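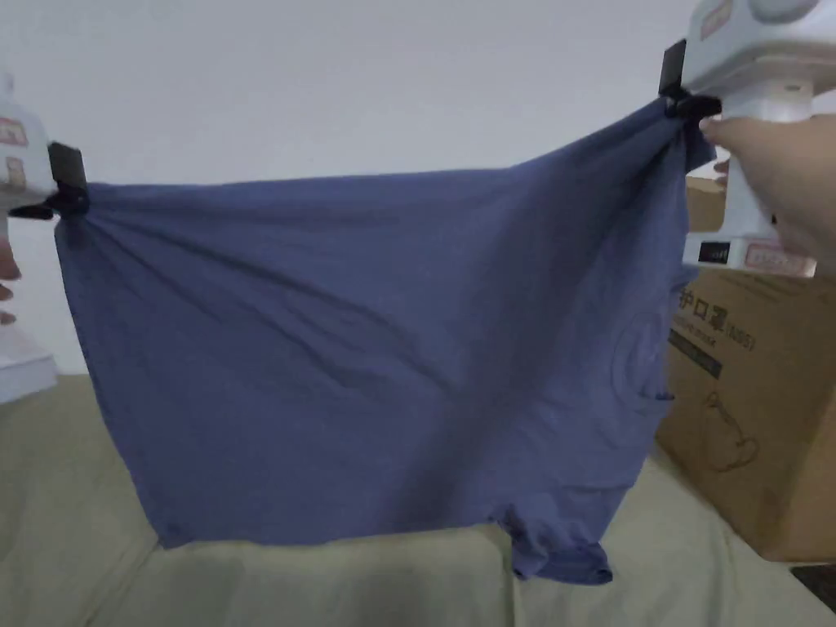
Shirt folding with the hand-held grippers, both top corners pinched in the jaws.

Hi Ludivine,

I owe you a progress report and I know you like them short, so I'll try (no promises). This covers the Treminside practice guide from the end of spring up to August, and what your money has gone on so far.

The big news first: the draft rules for hand-held gripper work are written, and they're being used every day! When we applied to the Hervieu fund we said we'd write down how people should collect household demonstrations for robot training, in words a new starter could follow on their first morning. We now have 13 rules on two sheets of paper. It was 69 at one point, if you can believe it. Jannik Engelhardt went through that version with a pencil and asked me which ones I'd followed myself that day, and that was a pretty humbling afternoon.

Laundry is where most of the work has gone, and T-shirts most of all. They're cheap, everybody has them, and they show up bad habits right away. You hold a shirt up by two corners and you find out fast whether you've got a decent grip or a pinch of one layer that's going to slide out on you. So the rule we argued over longest is the plain one about corners: close both jaws on the cloth, hold the shirt up clear of the seat as far as your arms let you, wait for a slow breath, then fold. I wanted a fixed height in there. Jannik didn't, and he won, and I've come around to it – people are different sizes and so are couches.

A few of the others, so you get the flavor:

Both hands stay on the handles until the garment is down. If your nose itches, put the shirt down first.

A drooping sleeve is fine. Leave it alone and carry on, and deal with it in the fold.

If you drop a corner, keep going and pick it up again the way you normally would. Don't restart. Mark the run as "recovered" on the log sheet.

Check the jaws before each session and wipe them. If the tip looks worn, swap it and write the swap down.

Take a break after 9 runs, even if you feel great. You won't feel great after 20.

That last one came out of the Grurcombe sessions. People were getting sore wrists and not saying so, because they were being polite, and we only heard about it when I asked point blank over lunch. The break is in the rules now and so is a line saying anyone can stop at any time, no explanation needed. I'd like that line to be the first one on the sheet in the next version. It's currently at number 11, which is my fault.

Now for what hasn't gone well. The tidiness rule is a mess. We started out telling people to clear everything away before a session, and what we got was a lot of shirts being folded in rooms that looked like a dentist's waiting area. Real homes have boxes next to the couch. So we flipped it: leave the room how it is, but put away mail, family photos, medicine and anything with a name or address on it. People find that harder to follow than "clear everything," and I've had to go over it in person more often than I'd like. I think it needs a checklist of its own. Jannik thinks it needs a better sentence. We'll try both.

We're also behind on the Bumitz comparison. The plan was to have their people follow our sheet cold, with no training from us, and see where they got stuck. They've had the sheet for a while but their rooms weren't free over the summer. It's now set for the fall and I don't see it costing extra.

Money: we're a little under on travel and a little over on clothes. Shirts do wear out, or at least they go soft and stop behaving like shirts people own. I've been buying secondhand and I'd like your OK to move some 6 percent of the travel line over to cover it. A yes by email is plenty.

Still to do before the next report: split the tidiness rule, rewrite the log sheet so it fits on one side, start on towels and pants, and get the Bumitz run done. I'd also love for you to come and try the sheet yourself. Mornings are best, any time after 10, and there's decent coffee.

Give me a call if anything here looks odd, and sorry this ran over a page again.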